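6.4 Recovering from a stalled drawer pull

Applies to: Nendlow two-arm bench cell, drawer and bread task, control software Skito release 17 and later. 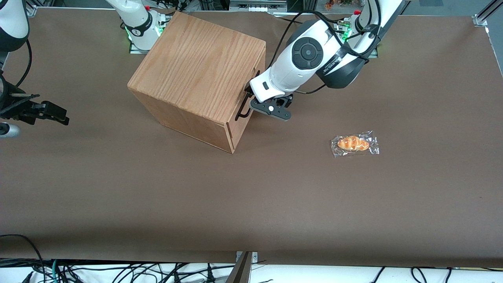
A stalled pull happens when the left gripper has closed on the drawer handle, the pull move has begun, and the drawer does not travel as far as the program expects. The controller stops both arms and shows fault 203 on the operator screen. The arms hold their position with the motors powered. They do not let go of the handle.

The fault was first recorded at the Branatmont site in February, when an operator cleared it from the screen and pressed Resume. The left arm finished the pull at full speed, the drawer came free suddenly and the wooden box was dragged across the table paper. No one was hurt. The procedure in this section replaces the earlier instruction to clear and resume.

CAUTION: Energy may be stored in the arm, the handle and the drawer while the fault is showing. Keep hands, tools and sleeves away from the box until step 5 has been completed.

CAUTION: Do not pull the drawer by hand while the gripper is closed on the handle.

Before you start

You need the cell key, a second person who can reach the stop button, and a soft pencil. Only staff named on the cell permit may carry out steps 5 to 9.

Procedure

1. Leave the fault on the screen. Write down the fault number, the arm and the program line.

2. Turn the cell key to HOLD. Check that the screen reads HOLD for both arms. If either arm still reads RUN, press the stop button and go to section 6.7.

3. Look at the right arm. If any part of it is in the path the left arm will take when it backs away, do not continue. Call the cell supervisor.

4. On the screen, choose Left arm, then Relax force. The left arm may move slightly towards the box as the load comes off. Wait for the force reading to fall below 5 newtons.

5. Choose Open gripper. Check by eye that both fingers are clear of the handle. If one finger is still touching, do not lift the arm. Use Jog, slow, to centre the fingers first.

6. Jog the left arm straight back from the drawer face until it is well clear, then raise it to the park height.

7. Turn the key to OFF and take it out. The second person keeps the key.

8. Open and close the drawer by hand. It should slide without catching. Check the handle for play and the seam around the drawer front for splinters or trapped paper.

9. Check the position of the box on the paper. If it has shifted, return it to its marks. If the marks have rubbed off, draw new ones from the layout sheet.

10. Refit the key, select Home both arms, and run the program once at slow speed before returning to normal speed.

Note: The bread roll can stay on the table during steps 1 to 6. Replace it if the wrapper is torn.

Note: The lights at the base of each arm show that the arm has power. A green light does not mean that the arm is safe to approach.

If the fault returns

If fault 203 comes back on the slow run, take the box out of use and label it. Do not raise the pull force limit to get past the fault. The limit is held in parameter 1254 and may be changed only by Ok-hee Choo or Benito Alcaraz.

Record each stall in the cell log, including any that clear at the first attempt.

Section revised Sep 8, 2020. Checked by Phúc Đoàn.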